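Choosing an Interior Door Latch That Will Last

Most people pick a door handle by looking at it. The latch, the part that does the work, comes in the box and gets no thought until the bedroom door starts popping open on its own.

Gintarė Adomaitis has been fitting interior doors for long enough to have opinions on this. Her shop in Hosidberg sells three kinds of latch and repairs a good many more. "People come in asking for a new handle," she says. "Nine times in ten the handle is fine. The spring in the latch is tired."

A standard tubular latch is a metal barrel that slides into a hole drilled in the edge of the door. A sprung bolt sticks out of one end. Turning the handle pulls the bolt back, and letting go allows the spring to push it out again. Cheap latches use a light spring, which feels pleasant at first but struggles with a heavy lever handle. After a year or two the lever begins to droop.

The first thing to check is the backset, the distance from the edge of the door to the center of the handle. In the United States that is usually 2 3/8 or 2 3/4 inches. Many replacement latches adjust between the two, but older doors may not match either one. Measure the door before you go to the store, and take the old latch with you.

Next comes the handle. Round knobs put little strain on the spring and will work with almost any latch. Levers are heavier on one side, so they need a stronger return spring, either in the latch or behind the rose plate. The Lorente latch, which Adomaitis fits in most family homes, has a double spring for this purpose. The Tidness is lighter and costs less, and she keeps it for closets and pantries.

Bathrooms need a privacy latch. Look for one with an emergency release on the outside, a small slot or hole that lets an adult open the door if a child gets locked in. Try it before you hang the door for good.
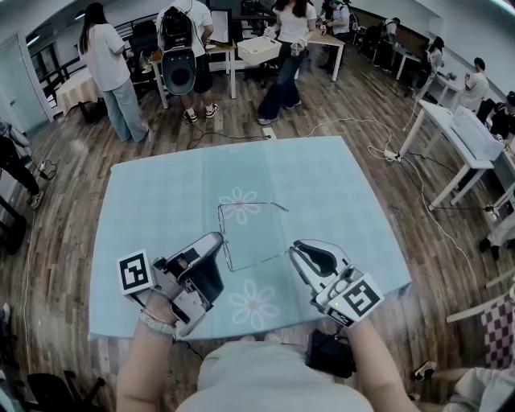 Noise is another thing to think about. A plain steel bolt striking a steel plate makes a sharp click that carries down a hallway at night. Magnetic latches are much quieter. The bolt stays inside the door until it lines up with a magnet in the strike plate, so there is nothing sticking out to catch a sleeve either. The Trateo is a magnetic model, and it has become the one Adomaitis recommends for nurseries. It does need careful fitting – the gap between door and jamb has to be even from top to bottom.

The strike plate deserves more care than it gets. If the bolt hits the plate too high or too low, the door will rattle or refuse to latch. Rub a little pencil or lipstick on the end of the bolt, close the door and see where the mark lands. A small error can be fixed with a file. For a larger one, look at the hinges first, as a loose top hinge will drop the whole door.

Longer screws often cure that. Take out one of the short screws in the top hinge and drive a three-inch screw through the jamb into the stud behind it. Tighten it slowly and check the gap as you go.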